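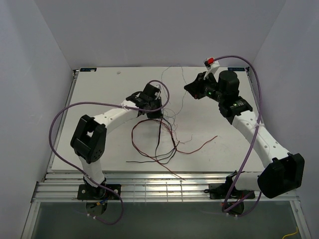 Bristthorpe two-arm bench with loose red and black wire on the table.

Bristthorpe Two-Arm Bench
From Prarkix, Urnodholm
Hire from £592 a month, excluding VAT

Overview | What you get | Prices | Planning | Questions | Ordering

Overview

The Bristthorpe is a pair of small robot arms on a flat white table, with plain walls on three sides and a rail along the front to bolt things to. It is meant for people who have a fiddly handling job, a modest budget and a manager who has been to a trade show.

Most of our customers want to find out whether a job can be automated before spending proper money on it. Wire is a popular choice. Somebody has a tub of thin leads that need picking apart, laying straight and putting somewhere else, and would like two arms to do it. We think this is a perfectly reasonable thing to want. We also think you should hire for a few months before you buy, and we say so even to people who arrive with the purchase order already signed.

If your parts are rigid, identical and delivered the same way up every time, you probably don't need us. Get a single arm and a decent fixture and spend the difference on something with a warranty longer than ours.

What you get

Two arms, each on its own black base plate, bolted to the front rail.
Two grippers, fitted.
White tabletop on a silver aluminium frame.
Pale grey panels for the back, left and right.
Cabling along the arms, with zip ties. Please don't cut the zip ties until you have read the section about zip ties.
Control software for one computer. You supply the computer.
A printed manual, written by Bart Groen, who builds the benches and has opinions. The chapter on lifting is the one to read first.

Not included: a desk, a compressor (it doesn't need one, though people keep buying them), parts trays, or anybody to stand next to it. That last item is the one missing from most budgets we are shown.

Prices

Bristthorpe bench, monthly hire: £592
Spare gripper, complete: £338
Replacement panel set, three panels: £149
Delivery and setting up: quoted by distance
Collection at the end of hire: included, provided it still comes apart

Purchase prices are on request. We used to print them here, and then spent our mornings on the telephone to people who had read the number and nothing else. Ask Shoaib Kazmi in the sales office for a written quote and he will send you one line for each thing, including the things you'd hoped were free.

Hire payments count towards purchase for the first half year. After that they count towards our rent.

Planning your budget

The bench is the easy part of the sum. In our experience the hire charge ends up as the smaller half of what a trial costs, and the larger half is somebody's time. Give that person's name a line in the spreadsheet. If the line says "existing staff" and has a nought beside it, the trial will be run in lunch hours and you'll be paying us monthly for a tidy white table.

Allow for spares from the start. One spare gripper per bench is sensible for any job with loose wire or string in it. Gripper fingers wear, screws come undone, and sooner or later one arm will attempt to pick up the other. We sell a lot of spare grippers in the second month of hire. We'd sell fewer if people bought them in the first, and they would lose less of the third waiting for the post.

Allow for parts you won't get back. A box of scrap from your own line is better than new stock, and considerably better than the last good set of leads for a customer order. (You know who you are, and thank you for the very detailed email.)

Then there is the matter of what you're comparing it with. Before the bench arrives, have a person do the job by hand while another person writes down how it goes, including the pauses and the bits where they swear. Without that you will finish the trial knowing exactly how fast a robot can straighten a wire and with no idea whether you should mind.

Planning the space

The bench stands against a wall or out in the room, as you like, but the joint housings can swing out past the edges of the tabletop. Measure with the arms out. A customer once measured the table alone, cleared a very neat gap between two cupboards, and now owns a bench in the corridor.

Leave the front clear for a person to stand at. The bases and their wiring are along that side, so it is also where you'll want to get in with a screwdriver. Keep trolleys away from it. Keep your own extension leads off the floor there too, if you can, and if you can't, put a cover over them.

The heaviest single crate weighs 30 kg and wants two people. The rest can be carried by anyone who is used to carrying things. We come through ordinary doors and will go up one flight of stairs without sulking.

Lighting matters more than people expect. The panels are plain and pale because busy backgrounds make life harder for a camera, and they'll do their job in ordinary room light. They won't do much about the low sun you get through a south window in March. Blinds are cheaper than anything we sell.

About the zip ties

Each arm has a purple cable running along it, held to the white link with a zip tie and left with slack beyond. To a tidy mind the slack looks like unfinished work. It is there so the wrist can turn. Every so often a bench comes back with the cable pulled beautifully flat from end to end and one gripper that no longer answers, and Bart has to go for a walk.

If the slack gets in the way of your job, ring us and we will suggest a different route for it. It's a short conversation.

Bristthorpe or Toledo?

The Toledo is our one-arm bench. It takes up less room and costs less to hire, and for pick-and-place work it is the better buy. Choose it if the part can be lifted, moved and let go of without needing to be held by anything else.

Choose the Bristthorpe if you'd naturally use both hands. Untangling, folding, feeding a lead through a hole, holding a bag open: these are all miserable with one arm, and people who try them on a Toledo tend to end up building a small clamp, then a bigger clamp, then something with a motor in it which is a second arm in every respect except that it doesn't work.

You can swap a hired Toledo for a Bristthorpe part way through. There is no fee for changing your mind, only for the van.

Questions we get

Can it untangle wires by itself?
It can be set up to try. How well it does depends on the wire, the tangle and how much patience has gone into the setting up. We don't quote a success rate for a job we haven't seen, and we'd be a bit wary of anyone who did.

Will you look at our job before we pay for anything?
Yes. Send a box of parts to Urnodholm with a note saying what you want done to them. Shoaib will ring you back. If the answer is a better tray, he will say so, to the quiet despair of the rest of the sales office, which is also Shoaib.

Is it safe to work next to?
You need to do a risk assessment for your own job and your own site, and we'll help with the paperwork. The panels close off three sides. They aren't a guard, and the front is open. Keep hands off the table while the arms are live.

Can we drill the tabletop?
If you own it, drill away. If you're hiring it, you will shortly own the tabletop.

Can we have the panels in our company colour?
Yes, for money. A customer went for bright orange last year and has since bought the £149 set in grey.

How long does setting up take?
Bart allows a morning. He'll need a socket, a clear route from the door and the person who is going to run the trial, in the room, with their phone away. Please don't send a deputy who promises to pass it all on.

What happens when something breaks?
Telephone first. Some faults can be sorted out over the line with a screwdriver and a calm voice. If it's the gripper, fit your spare and post us the old one. We look at returned grippers in the order they arrive and will tell you what it would cost to mend before we mend it.

Ordering

To arrange a hire or a quote, write to Shoaib Kazmi at the Urnodholm office. Tell him what the part is, what has to happen to it, where the bench will stand and who will be running it. A phone snap of the spot helps, and so does the width of your narrowest door.

Benches go out in the order the deposits come in. Hire starts on the day we finish setting up and runs month by month, with one month's notice to end it. Please keep the crates.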